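Winter jackets and the drawer of wipes

In March I put the winter clothes away, and every year I find out that I waited too long. My down jacket had a gray line on both cuffs and a spot of soup near the pocket. The laundry in Pelthorpe wanted 300 for one jacket, so I decided to do it at home.

First I had to look through the drawer where I keep all kinds of wipes. It is a deep drawer and I throw everything inside without order. I wanted to find the wipes which are made for down jackets, 羽绒服专用湿巾, in a red packet with flowers and a big jacket drawn on it.

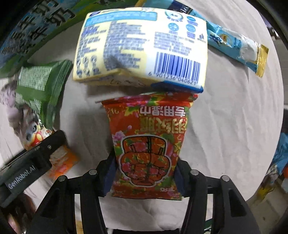 A reader from Stustotlow wrote to me that wipes are good for the collar and cuffs, but for old grease she puts 2 drops of dish soap on a damp cloth first, and she never rubs in circles. I did not know this about the circles. I always rubbed in circles.

So now my plan is simple. I will try a wipe on the inside of the hem, wait until evening, and if the color stays the same I will go on with the cuffs. The soup spot I leave for last. After this the jacket goes on a wide hanger near the window, not in the closet, until I am sure that it is dry.

The drawer also needs some work. I want to keep the packs for clothes on the left and the others on the right, and maybe put a shoe box between them.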